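Shared kitchens: the washing-up routine
Speaker notes – staff briefing, Drakalwood site
Speaker: Ilham El-Sayed, Facilities

Opening (6 minutes)
Welcome colleagues and confirm that the briefing applies to both kitchens. The Metora floor joined the arrangement in November and has not yet had a session of its own.

Remind the room that the kitchens serve 428 staff. Each kitchen has one sink and one rack, and neither is cleared overnight. The evening cleaning contract covers floors, worktops and bins only.

Slide 2 – What the rack is for
The rack is for washed items that are draining. Cups should be emptied into the sink, washed inside and out, and placed upside down. Pause here and allow colleagues to look at the slide before continuing.

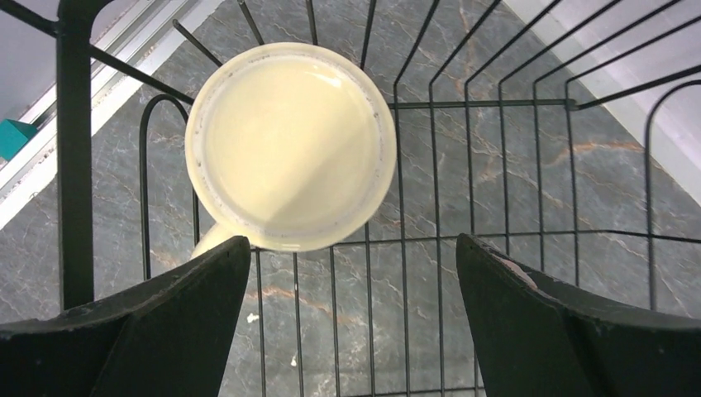

Slide 2: Mug in the dish rack, filled almost to the brim.

Draw attention to the ring of small grey specks on the inner wall, just above the liquid. Marks of this kind are best removed with a brush, and colleagues should check for them before a cup goes back on the shelf. A full cup is also easily knocked when the rack is in use – the drip tray then has to be lifted out and cleaned.

Slide 3 – Responsibilities
Each team looks after its own cups. Items left in the rack at 6 p.m. will be moved to the shelf marked Unclaimed and kept there until Saturday. Milk must not be poured into the recycling bin.

Questions
If asked about a dishwasher, state that a request has been submitted and that no date can be given. Further queries should go to Facilities on extension 516.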